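Arm Cell Purchasing: Frequently Asked Questions
Last revised 7/27/18

What does the base price cover?
The Undach arm, its controller, one parallel gripper and the mounting plate. List price is $3,939. The table, cameras and test items are budgeted separately. Table tops should be plain, matte and light in color.
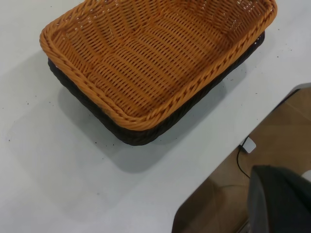 Do I need a spare gripper?
Yes, if the cell will handle woven goods. Open weave and braided rims wear the fingers faster than smooth boxes do. Finger sets ship from Stodirska in 30 days. Order one set with the arm and one set per year after that.

How much should I set aside for cameras?
$1,863 for a wrist camera and a fixed camera with stand. The wrist view is needed for close work over a basket rim. With only one camera, large items fill most of the view at short range.
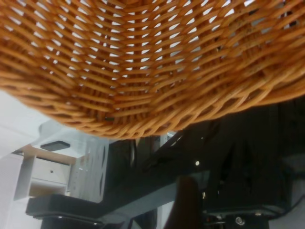

Buyers who already own a fixed camera may deduct it from the request, provided Leonor Falcão has approved the model.

How much floor space should I plan for?
Measure the full reach of the arm and add clearance on every side. Cabinets and wall panels inside that line must be moved or entered on the layout drawing. Send drawings to Geert Lambrechts before the purchase order is issued.

Are cables included?
Power and data cables are included in standard length. Braided sleeving is a separate line item. Specify it for any cable that crosses the tabletop or passes over the edge of a container, and allow slack for the lowest wrist position.

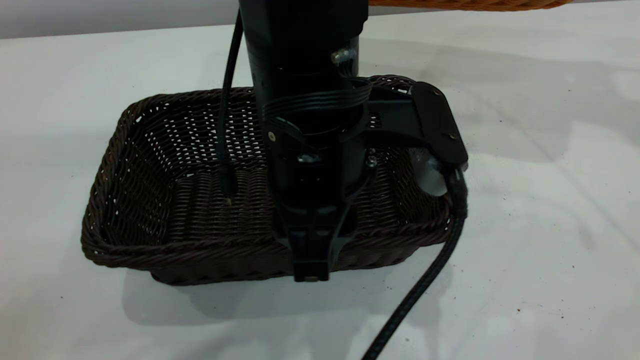

Ribbon cables on the arm are replaced by Hauksdóttir under the service contract. Sleeved cables are not covered and should be charged to consumables. The consumables limit is $1,000 per cell.

When do requests close?
At the end of December. Use the Brarolell equipment form and attach the quote.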